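3.2 Living with the cold: what patients told me about Raynaud's at home

I started these interviews thinking we'd talk mostly about winter. We didn't. Of the 15 people with secondary Raynaud's I sat down with at the Prostby clinic, most wanted to talk about their kitchens, their cars and the frozen food aisle. Four of them had finger ulcers at the time, and those four had a lot to say (one visit ran well past lunch, and I was glad it did).

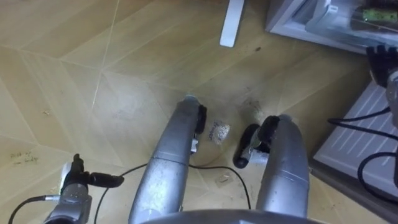
Mafalda Leitão

The rheumatology team sent me people whose attacks came along with scleroderma or lupus, so this isn't the milder kind that so many of us have a touch of. I asked everyone to keep a paper diary for two weeks and jot down each attack: what set it off, which fingers went white, how long the color took to come back. I'd worried the diaries would be too much work. They came back full, with notes squeezed up the margins!

Cold was the big trigger, no surprise there, but stress came up again and again, and so did gripping. Carrying shopping bags by the handles was a regular entry. So was holding a phone on a long call, even in a warm room.
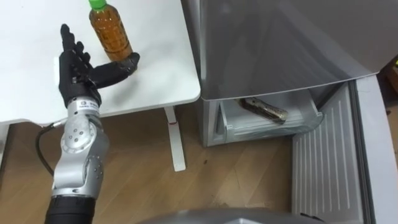 Raynaud's attacks in the diaries bunched up at mealtimes, and I should have seen that coming. People reach for something cold, hold it too long, then run their hands under hot water, and a few told me the rewarming hurt more than the attack did. An open refrigerator door with a drawer to dig through, like the one in Figure 2, is just the sort of moment they wrote down. Several had started keeping thin gloves in the kitchen, and one woman had her drinks at room temperature all year.

Figure 2. Beside the refrigerator: table, bottle and open lower door.

I went over the diaries with Dae-han Jeon, who read them without seeing my notes. We disagreed on 2 entries, both about whether numbness with no color change should count. We left them out.

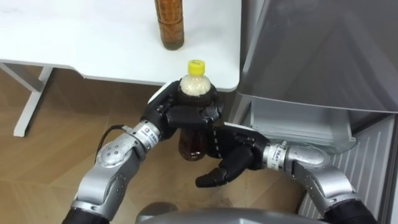 3.3 Medicines and what people thought of them

Most were taking a calcium channel blocker, and the usual gripe was swollen ankles. Headaches came next. I didn't ask about doses, and I wish I had.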